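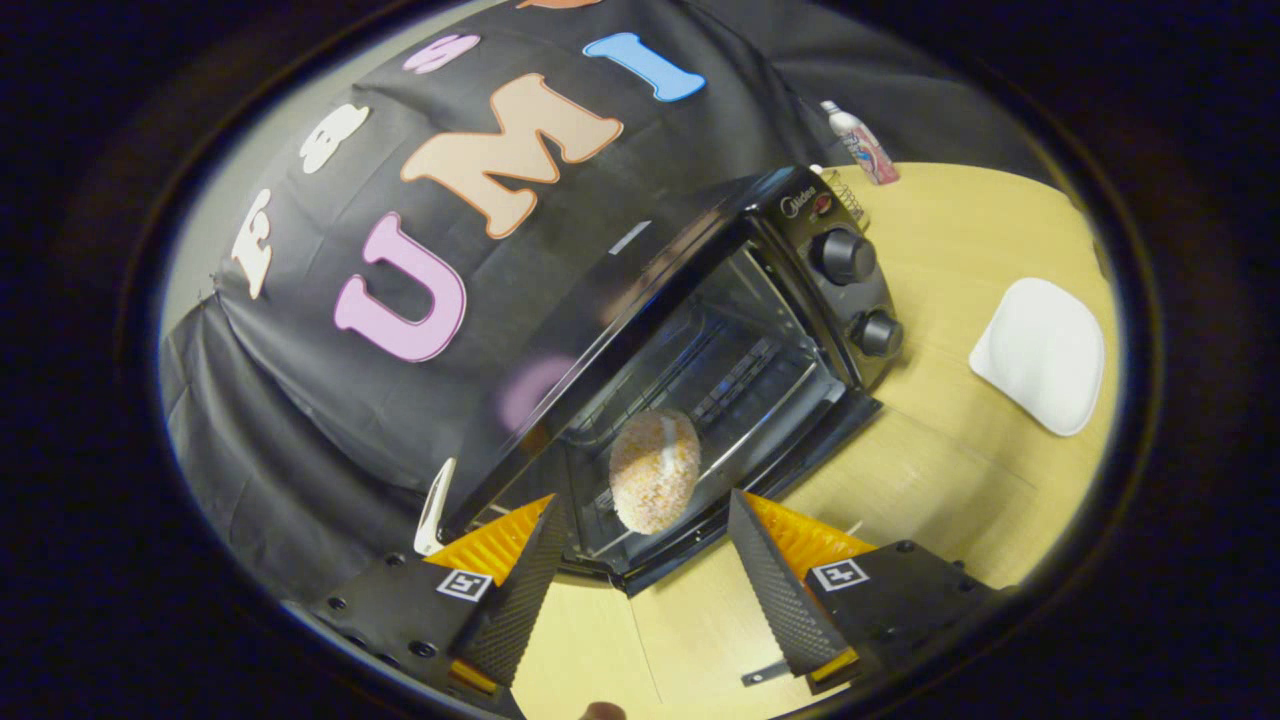 GRANTEE UPDATES

Household Skills Program: report on the open day

Prepared for the Mallet Fund by Sylvain Vidal, program lead, Clelent
Friday, December 11, 2020

We held the open day we promised you in the September report, and I'm still in a very good mood about it. You asked for something short on what visitors saw, what it cost and what we learned, so I'll go in that order and try not to ramble (no guarantees!).

What visitors saw

The kitchen task was the one people stayed for. The job sounds like nothing: pick up a round breaded ball, bring it to the toaster oven, put it on the rack. Our demonstrators worked with the hand-held gripper, and each run went into the set we use to teach the arm at Wenamley. We had the oven on the wooden table in front of the black cloth with the big felt UMI letters, and visitors stood close enough to ask questions while the work went on. They asked plenty. How hard do the fingers squeeze? What happens if the crumbs come off? Why food and not a tennis ball?

That last one I loved, and I gave a much longer answer than anyone wanted. A tennis ball forgives you. A crumb coating doesn't, and neither does anything with cream on it, so the person holding the gripper has to close it gently and keep it level on the way to the oven. Those small corrections are what we want the arm to learn.

After the kitchen session we ran the drawer task and then opened the floor. Anyone who wanted to could hold the gripper for a practice run. Practice runs were kept out of the set, as agreed with you, and we marked them before the next demonstrator started.

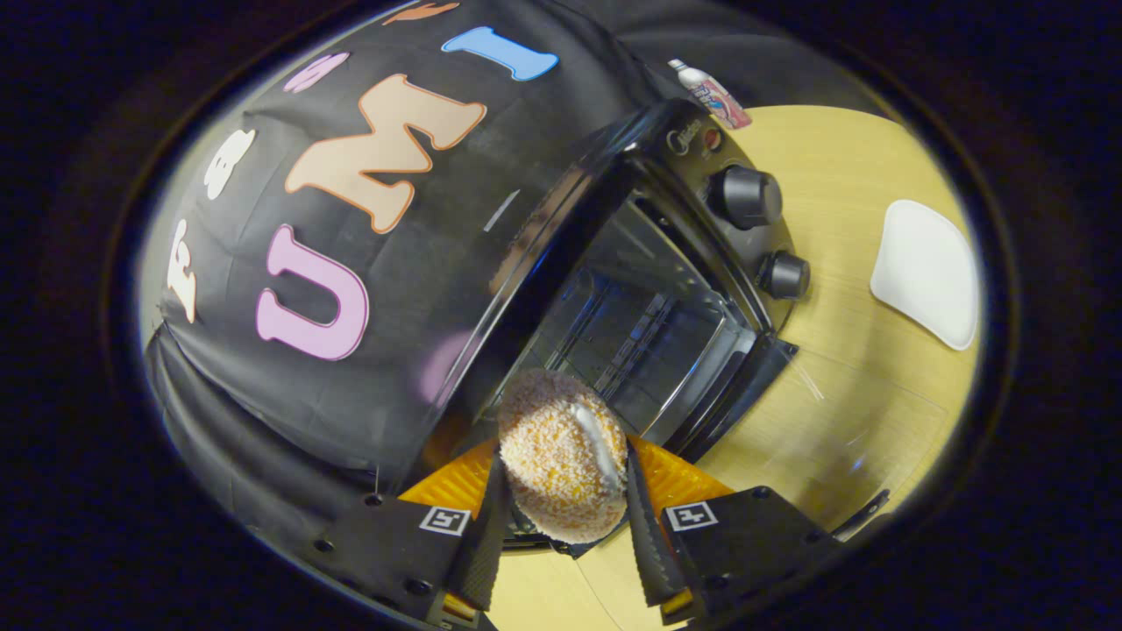
The part that surprised me was how quickly newcomers found a way of holding the thing. Most began with a stiff wrist and their elbow in the air, and then a few tries later they had stopped thinking about it. We've rewritten the first page of the training notes because of that — it used to spend four paragraphs on grip, and now it says to pick up the tool and move something soft.

Numbers

The target for this period was 300 kitchen runs. We finished with 924 across all tasks, kitchen included, and the program total now stands at 2,442. The open day itself went 2 hours over schedule, all of it in the question session, and I didn't have the heart to stop it.

Costs came in under the line you approved. The largest item was food, followed by the van from Plukholm. We'd like to carry the remainder into next period for a second set of gripper fingers, and a separate request is in your inbox.

What went less well

The room was too warm by the afternoon, and the overhead lights throw a strong reflection on the oven glass. We can live with it, and some of the team think the variety is good for the set, but I'd like to try softer lamps and compare. Sign-in was slow. The handout also used three words for the same part of the tool, which one visitor very kindly circled in pen and gave back to me.

Next period

We start on plates and bowls in the new year, then return to the oven with flatter foods. Wenamley has offered us a larger room for the next open day, and I've said yes. If anyone from the Fund would like to come and take a turn with the gripper, send me a couple of dates that suit you and I'll plan around them.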